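Bralness Bamboo Board with Juice Groove

Product code 2925

I'll admit I've got a soft spot for this one. We've stocked plenty of chopping boards at Jaken over the years and most of them end up propped behind the bread bin, but the Bralness is the one I reach for at home every morning (toast, fruit, the odd wedge of cheese when I'm meant to be making packed lunches). It's a plain rectangle of bamboo with a groove running round the edge, and that groove is the bit I'd miss if I went back to my old board. Slice a ripe tomato or a juicy orange and the mess goes into the channel, then you tip it in the sink and carry on.

It's a good size too, big enough for a loaf but it doesn't take over if your worktop is already crowded with canisters and gadgets like mine. I leave it out all day, and it ends up as the place where breakfast gets put together, bowl and all!
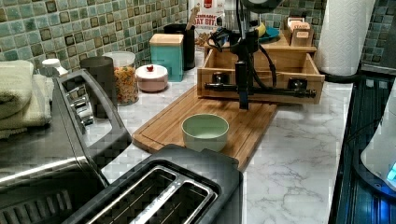
Bralness board with a small pale green bowl. Bowl and other kitchen items not included.

Looking after it is easy enough. Wash it by hand in warm soapy water, wipe it over and stand it on its edge to dry. Please don't put it in the dishwasher or leave it soaking in the bowl overnight, bamboo really doesn't like it. I give mine a rub with the Tamuno board oil every month or so, and a 300 ml bottle lasts me ages. Go along the groove with your fingertip and a bit of cloth, it's the part everyone forgets.

If you want something for raw meat I'd get a second board and keep this one for bread, fruit and veg. The Stasow plastic ones come in a set of 4 and fit in a drawer.

Sold singly. We send boards out within 5 working days, wrapped in paper and boxed flat. The colour varies a little from board to board, so if you're buying two and want them to match, pop a note in the order box and I'll have a look through the stack for you.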